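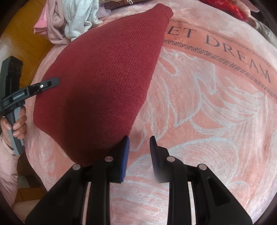

Doblar punto grueso sobre la cama: procedimiento y medidas

Llevo desde abril revisando cómo guardo la ropa de punto. El motivo es un cajón de 19 cm de altura útil en el que antes entraban las prendas de invierno y ahora no entran, y la única variable que ha cambiado es la forma de plegar. Dejo el procedimiento por escrito porque ya lo he explicado tres veces por correo.

Superficie

Trabajo sobre la cama, con la manta rosa y salmón puesta. La mesa es más firme, pero el punto resbala en ella y las mangas acaban colgando. El pelo corto de la manta retiene el tejido y permite alinear un borde sin que se desplace el contrario. La contrapartida es que la manta cede bajo la mano, de modo que conviene estirarla primero, letras incluidas (lleva una banda impresa en la que asoma un «DREAM»), y no corregir arrugas de la manta con la prenda ya encima.

La luz importa más de lo que parece. En una prenda rojo oscuro, la zona en sombra se vuelve casi marrón y las columnas de punto dejan de distinguirse. Son esas columnas las que uso como guía: si corren paralelas al borde, la pieza está recta. Cuando no las veo, paso los dedos en perpendicular y noto el acanalado.

Extendido

1. Vaciar el aire con la palma, del centro hacia fuera. Sin tirar.
2. Localizar el puño y dejarlo plano. El elástico recoge el tejido y forma un bulto que después se multiplica en cada pliegue.
3. Comprobar la caída de los dos laterales. Un lateral curvo y otro recto indican que hay tensión en un lado; se suelta levantando la prenda y volviéndola a apoyar.
4. Esperar un minuto. El punto recupera parte de la deformación por sí solo.

Plegado

El primer pliegue es longitudinal y el segundo lleva las mangas hacia dentro, superpuestas, sin cruzarlas en aspa. El cruce en aspa añade dos capas en el centro y en mi cajón eso supone 4 cm más por prenda. El tercero es transversal, a un tercio de la longitud, y el último cierra el paquete.

En lana o mezcla gruesa no marco el canto. Lo dejo redondeado, con el grosor que pida. Si se aplasta, la línea se queda en el tejido durante semanas y solo sale con vapor.

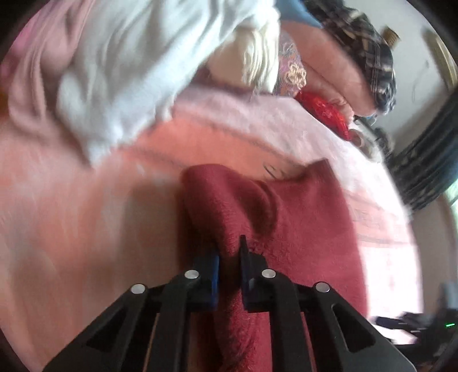 ¿Cada cuánto hay que volver a doblar una prenda guardada?
Cada dos meses si está en la parte baja de la pila, desplazando los pliegues unos centímetros para que no coincidan con los anteriores. Las de arriba se mueven con el uso y no lo necesitan.

Errores frecuentes

El más común es el hueco interior: al cerrar el segundo pliegue queda una bolsa entre capas, con un doblez doble a un lado. Desde fuera parece un paquete correcto, pero al apilarlo se hunde por ahí y la pila se inclina. Se corrige abriendo solo la última capa y repasando con el canto de la mano.

El segundo es la esquina levantada. Casi siempre procede de una costura gruesa que ha quedado justo en el vértice. Basta con correr el pliegue dos dedos.

El tercero es doblar con prisa después de la secadora. No tengo secadora, pero Dwayne Haddad, que leyó el borrador, insiste en que lo incluya.

Almacenamiento

Probé los separadores Plerix y los devolví: son rígidos y dejan marca en el lateral. Las cajas de tela Panitz funcionan mejor, aunque la tapa roza la última prenda si se cargan hasta arriba. Ahora utilizo una caja Presmont sin tapa con 8 prendas en vertical, con el canto redondeado hacia arriba. Para las de más de 350 gramos mantengo la pila horizontal, dado que en vertical se vencen por su propio peso y arrastran a las vecinas.

El peso lo tomo con la báscula de cocina, con la prenda ya doblada. Anoto el valor en una etiqueta de papel y la meto en el último pliegue. Al cambiar la temporada reviso las etiquetas y reordeno.

Queda pendiente la comparación con bolsas de algodón Sowah, que me han llegado en una talla equivocada. Cuando tenga las correctas repetiré las medidas con las mismas prendas y el mismo cajón, y añadiré los resultados al final de esta entrada.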